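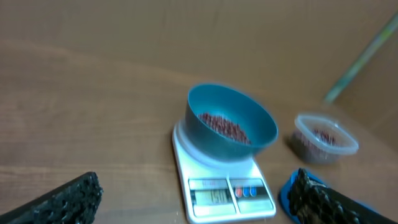 Vilik, un corpus de discours de campagne et de remises de prix politiques

Vilik rassemble des allocutions prononcées par des candidates et des candidats lors de cérémonies, de galas et de dîners de soutien. On y entend la politique quand elle se raconte des histoires : héroïnes de bande dessinée, souvenirs d'école, grand-mères citées à tout propos. C'est un matériau formidable, et on le trouve rarement transcrit en entier !

Contenu

La version 2 couvre 32 cérémonies dans 14 circonscriptions. Chaque discours est un fichier texte en UTF-8, accompagné d'une notice (orateur, parti, lieu, type d'événement, langue d'origine). Les applaudissements et les huées sont notés entre crochets, les passages inaudibles par trois points d'interrogation.

Annotation

Farzana Saha et Tanvir Bepari ont relu toutes les transcriptions. Le schéma compte 11 étiquettes, de « référence populaire » à « attaque nominative ». Les désaccords restent visibles dans la colonne avis_2, et franchement ce sont souvent les lignes les plus intéressantes (voir « ironie », un régal).

Limites

Les partis locaux sont peu représentés. Les discours traduits de l'islandais, revus par Bergþóra Brynjólfsdóttir, perdent une partie de leurs jeux de mots. Vilik ne permet pas de mesurer l'opinion du public.

Utilisation

Lecture directe, ou import dans Bromirard avec le séparateur point-virgule. Réutilisation libre pour l'enseignement et la recherche, en citant Vilik et le numéro de version.

À venir

Les débats municipaux du fonds Talukder arrivent en janvier. Corrections bienvenues, même pour une virgule : écrire à Parveen Gamage.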